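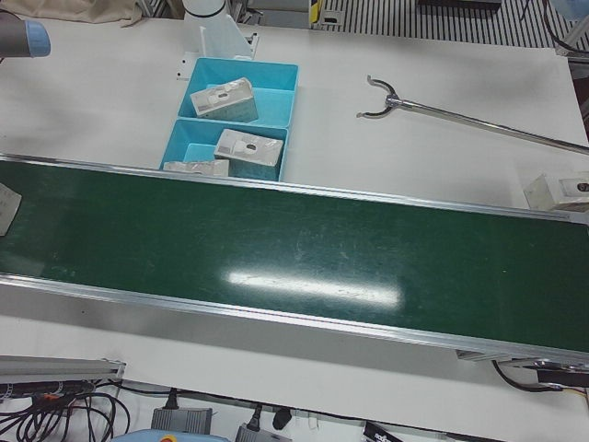
Soltach is a small practice cell for picking and placing, which Okel rents and sells to colleges, small packing businesses and anyone who wants to try an arm before buying a big line. You get the arm on its base, the conveyor, the controller and a box of practice pieces. The usual layout has the green belt going across the white table and the light blue two-part tray just past the far rail, so the pieces travel only a short way. We collected below the questions that come to us most often by mail. If yours is missing, please write to Oliwia Duda at the service desk.

What can I practise with it?

Most customers begin with one job: take a piece from the belt, place it in the tray, and repeat. After that they turn the job around, or let the belt move while the arm is working. The software has 6 ready exercises, and you can change every one of them or write your own.

How much space do I need?

The crate weighs 43 kg, so please have two persons at the door. The table must be flat and must not shake when you lean on it. Leave a free side where a person can stand and reach the tray. The power adapters and cables go on a lower level under the table edge. We advise to tie the cables before the first start, as they are difficult to sort later.

Is the belt surface supposed to have scratches?

Rental belts have marks from earlier use. Light scratches do not change how a piece travels. If a mark catches your fingernail, tell us and we will exchange the belt at no cost. A new belt comes with every purchased kit.

My ceiling lights reflect on the belt. Is this a problem?

It can be, if you use the optional vision add-on. A shiny belt under strong lamps gives a long white streak, and a pale piece passing there is harder to find. Try first to move the pick point out of the streak. If this does not help, turn the table a little or switch off one lamp. Without the add-on you can ignore the reflection.

Where on the belt should the piece stop?

On the right-hand part, when you stand at the front. It may stand nearer to one rail than to the other, the arm does not mind it. What matters is that the piece does not touch the rail – a touching piece turns while the belt is moving and the gripper arrives at a corner. 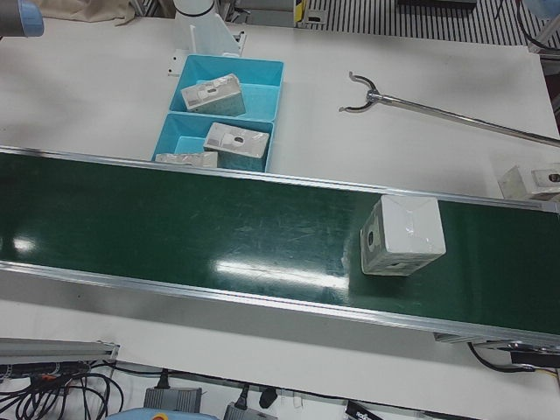 Can I use my own products?

Yes, up to 570 g each. Boxes and blocks are the easiest. Pieces wrapped in film are possible too, but the film should be tight, and you should run them slowly at first. Bernadette Haddad from our testing room can try your product before you order. Send her several pieces, because some of them will come back with dents.

What is the long grabber for?

It is for moving pieces by hand while you stay at the side of the table. Pause the program first, always. The jaw should close around the body of the piece, and then you lift it a little and turn it. With wrapped pieces do not pull at the film.

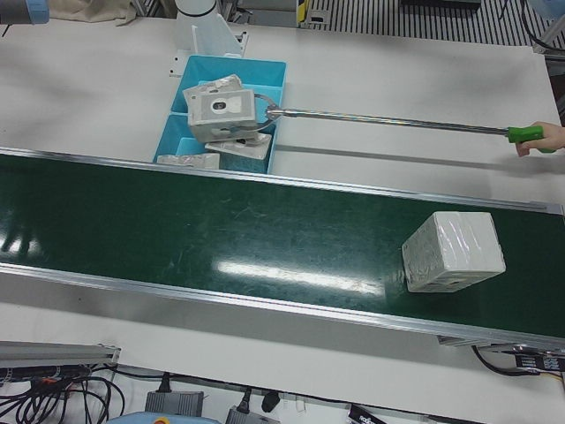

Holding a wrapped piece in the tray with the hand grabber.

Does a paused arm need to be sent home before I reach in?

For the grabber, pause is enough. For bare hands, press the stop button and wait for the steady light. These are two different things and the manual, chapter 4, explains them better than I can do it here.

Do you give training?

A half day is included in purchase and costs extra with rental. Thirumalai Rao gives it in person, or Naima Ramadan by video. Sunday is possible for video only.

Can I keep the kit after the rental?

You can. Half of the rent already paid is taken off the price. Please tell us before the collection is booked.

Who repairs it?

Our own workshop. Please do not open the drive housing under the belt end, even if you know motors well, as the warranty stops there. Write the serial number and what you heard or saw, and send it to the service desk.

Page kept by Prasanna Liyanage, Okel. Last changed in May.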